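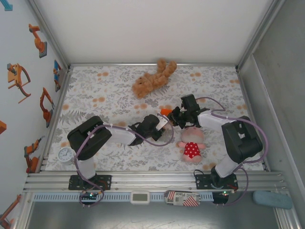

Gray leaves and orange blossoms on a white tablecloth.

Hafiz Saragih has been buying and selling used table linen in Lorham for 16 years. He started with a box of napkins from his aunt's house and now keeps 143 cloths in a back room on Jekberg Street, sorted by length.

"People ask for white first," he says. "Then they go home with a print. A print hides the gravy."

Most of his stock comes from house sales. February is the best month for buying, he says, and the worst for selling. He pays by the piece and won't take anything that smells of mothballs. "You can wash it four times and it's still in there."

For stains he uses cold water, plain soap and a night in the tub. He gave up on bleach years ago after it ate through a hem. Wine he will try once. Candle wax he leaves to his business partner, Syafiqah Pangaribuan, who does the mending and most of the ironing.

"I iron from the back, while it's damp," she says. "A long one takes me 24 minutes if the phone doesn't ring."

They don't always agree on prices. A 90-inch round cloth has been on the shelf since spring – he wants to mark it down, she wants to wait for the holidays. "It's a good cloth," Pangaribuan says. "Somebody has a round table."

The shop is open Thursday through Saturday, and they will look at linen brought in from home on any of those days before noon.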